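Community Help – Public Safety and Local Services

Is a non-emergency line staffed at night?
Asked by Valentyna Maksymiv

The building in which I reside has an alarm panel, installed by Helteck, that sounds without apparent cause, most recently at 3 a.m. I do not wish to occupy an emergency operator with a matter of this kind. Is the county non-emergency number answered overnight, and may a tenant report the alarm, or must the owner do so?

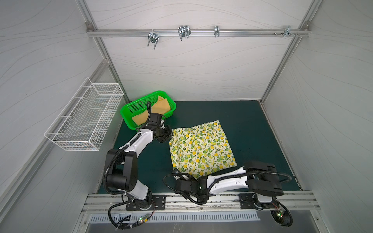
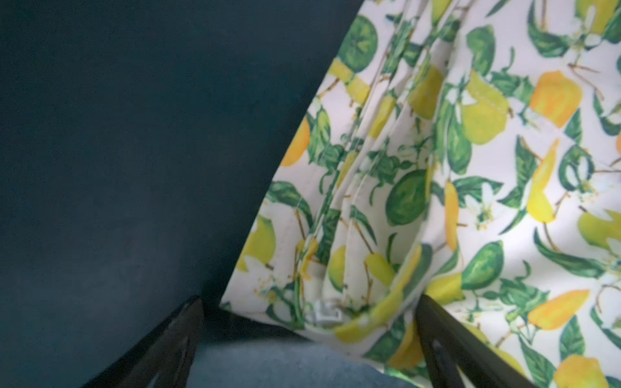 The owner has been informed in writing and has not replied. The lease is silent on alarms. I would also like to know whether repeated false alarms lead to a fine, and to whom it would be addressed.

3 answers

Samuele Bellini
In most counties the non-emergency number is answered at all hours by the same dispatch center, although callers may wait longer at night. Any person may report a sounding alarm. Please state the street address, the unit number and whether there is smoke or a smell of gas. If there is either – or if you are in any doubt – leave the building and call 911. Fines, where the local ordinance provides for them, are normally addressed to the holder of the alarm permit. The permit office can confirm who that is.

Fredy Yupanqui
call the alarm company, number is usually on the panel door

Annunziata Monti
I concur with the first answer. I would add that a written record of each activation, with the time, is of use to the fire marshal's office should you file a complaint. Our own complaint was filed in April and an inspector attended. Tenants should not silence or disconnect the panel themselves.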